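## Facilities Notes: Waste Bins and Liners, Folmont Building

Liner changes in the shared rooms move to a fixed procedure starting with this issue. The round white floor bins stay in service; only the liners and the way they are fitted have changed.

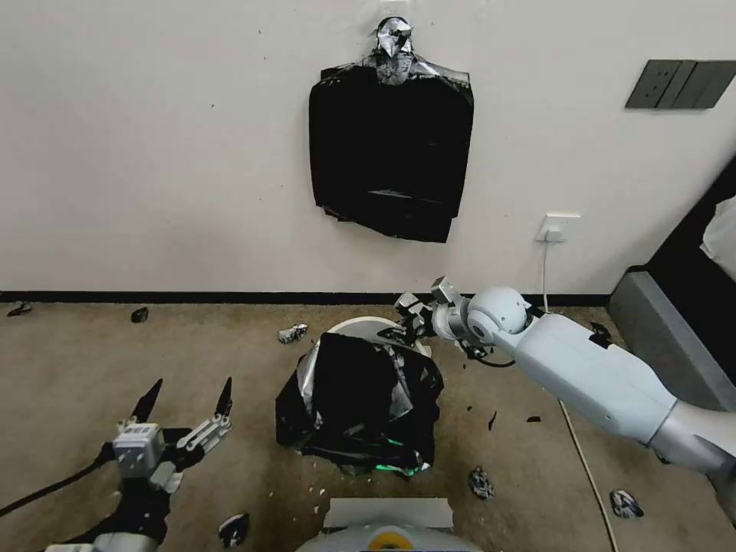
### Liner stock

Black liners are now ordered from Osteck in place of Bakos. The June order was 388 liners, of which 145 went to the second-floor lounges and 239 to the kitchens and copy rooms. The remaining four were used for fit tests. Part numbers are on the shelf label in the supply closet. Old Bakos stock may be used up first, but do not mix the two types in one room.

### Fitting

1. Lift the old liner by the gathered top and tie it off before it clears the rim.
2. Check the bottom of the bin for liquid. Wipe if needed.
3. Open the new liner fully before it goes in. A liner pushed in while still folded traps air and sits high.
4. Fold the top edge outward over the rim, with an overlap of at least two inches all the way around.
5. Press the liner down to the base by hand.

If a liner tears during fitting, replace it. Taped liners have failed at the seam on the way to the dumpster.

### Placement

Bins on carpet should stand clear of wall outlets and of any cable that runs along the floor. Keep the space below light switches open. In rooms with upholstered seating, leave a foot between the bin and the cushions, and move the bin back after vacuuming.

### Full bags

Tied bags go to the cart in room 903, never the hallway. The cart is emptied at 7:00 a.m. and 4:30 p.m. Bags with food waste should go down on the next run and are not to be held overnight.

### Reporting

Log cracked bins, missing liners and carpet stains in Grinomex under "Rooms, Waste." Give the room number and the bin size. Questions on stock levels go to Casimiro Palacios at the supply desk. The next liner order closes on 2020-08-14, and requests entered after that date will be held for the following one.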